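Looking after a bench arm and hand: workshop tips

Last updated 2022-03-03

These are the habits we keep for the arm on the small-objects bench at Clesness. The hand gets most of the attention, as it wears faster than everything behind it.

Before you start

Press the stop button once and release it, so you know it works today. Run the arm to its home position at low speed with nothing in the fingers. Listen at the wrist. A steady hum is fine, a tick that repeats in the same spot is a loose screw or a cable rubbing.

Wipe the finger pads with a lint-free cloth and a little isopropyl alcohol. Don't spray anything straight onto the hand. Let the pads dry before gripping, or thin plastic will slide.

The bench cover

Use a plain cloth with a bit of texture and pull it tight. Light things stay put on it, and a finger that comes down too low presses into something soft. Clip the cloth under the table edge, never on top where the arm can catch it. Wash it without fabric softener, which leaves a film that ends up on the pads.

Setting the grip

Start with the lightest thing you plan to lift and work up. Slim plastic tubes need a low force setting and a slow close. Ours is set to 80 on the Punero controller for tubes and 200 for boxes. Write your own numbers on tape beside the screen.

Mix up the shapes when you test. A paper cup, a foil packet, a tape roll and a soft toy will show up a bad setting much sooner than a tray of matching blocks.
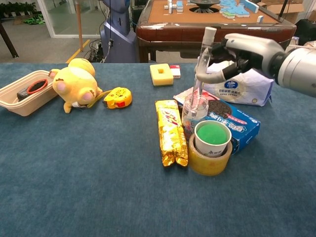 How often should the fingers be recalibrated?

Every 3 weeks in normal use, and again after any bump hard enough to trip the stop. It only takes a few minutes once the hand is warm.

Cables

Leave slack at every joint and check it with the arm stretched right out. Replace cable ties in September when the Truvport service kit comes in. Snip the tails flush, they scratch.

Keeping a log

Note the cycle count whenever you change a pad. Our last set came off at 2,121 with the edges starting to lift. Change both sides of the grip together, even if one still looks good.

Spare pads are in the Lâm drawer, under the hex keys. Put the old ones in the bin, not back in the packet.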